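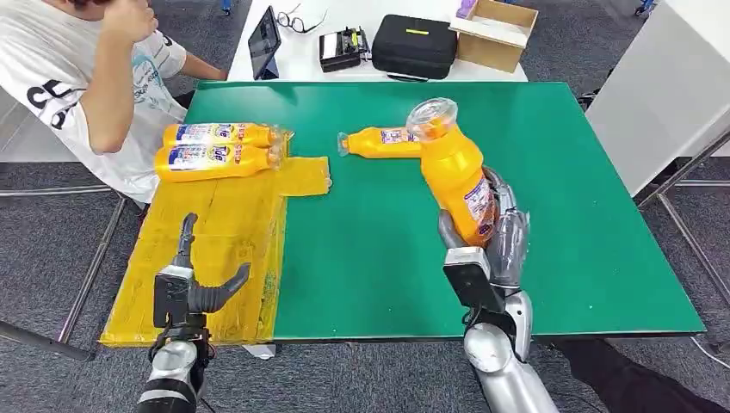

Picking a bottle up is the easy bit, the reply came back from Clirlow when we asked what was new here. Getting the same policy to run on a different hand is where the money goes.

March 2023
By our robotics desk

So that's the pitch for Vasum, a training method out of the Kala lab. Learns one grasp policy from people teleoperating a robot, then moves it to other grippers with only a short top-up. Over 4,000 demos in the base set, all household goods – detergent bottles mostly, on their side or standing up.

Top-up for a new hand was 100 demos. Older method, Macapagal, needed 715 to get to the same grasp score, says the preprint.
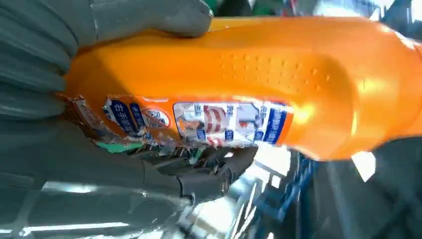 Soft fingers did better than the team expected on slick plastic. Worse on small caps. Torn or wrinkled labels didnt seem to matter much, though the paper only gives that one paragraph and no table.

Not tested yet: half-full bottles, where the weight shifts mid-lift. Code due in December, the lab says.

We use cookies to remember your settings. Manage preferences

3 comments

gravelroad: 100 demos is still a long arvo for whoever's on the controls

tinbucket: Any word on cycle time? Grasp score means nothing to us on the packing line.

pel_m: Read the preprint, the Macapagal numbers are from the old verison. Would like to see it rerun.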